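Ticket 182 – Workspace lighting, main floor
Status: reopened
Raised by: Raelene Whitcombe
Assigned to: Otakar Kuruc, Pradley building services

Saturday, opening note (R. Whitcombe)
Flicker over the work tables again. Closed in June as "resolved, tubes replaced". I was under those tubes all afternoon and I'd dispute the word resolved. Comes and goes, worse once the air con kicks in. Two people went home with headaches.

Reply (O. Kuruc)
Tubes are new Altmont stock, fitted by us. Could it be glare off the white walls? Please try with the mezzanine lights off.

R. Whitcombe
Tried it. Mezzanine lights off, mezzanine lights on, no difference at the tables. I don't see how a wall flickers.

Reply (O. Kuruc)
Checked the switchboard. Circuit 4 reads normal. Suggest monitoring.

R. Whitcombe
Monitoring is what we did last time, and the ticket closed itself. Who measured circuit 4, and was the air con running? The Keltov ballasts are older than the tubes and I can't find any record of them being tested. Filippos Chrysikopoulos has the fit-out folder and he can't either.

Reply (P. Sfakianakis, Pradley)
Taking this over from Otakar. A ballast swap is quoted at $400 plus the lift hire. Before I approve it I need to know which fittings, and what the ceiling is made of. Our drawing says plasterboard.

R. Whitcombe
Your drawing is wrong. It's parallel metal panels, with long fluorescent fittings on them. The small round lights are farther back, above the mezzanine, and I've no complaint about those. 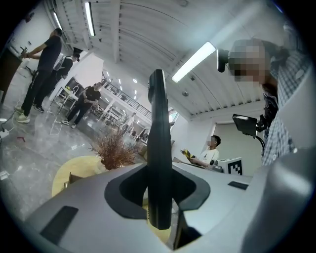
Page 2 of 2

P. Sfakianakis
Metal panels noted, drawing to be corrected. Start with the fitting nearest the tables. Markos Giannakopoulos will bring one ballast and test with the air con on.

R. Whitcombe
One ballast is a guess, but fine. Please leave the ticket open until I've sat under it for a full afternoon. Colour match on the tubes can wait.

Status: awaiting site visit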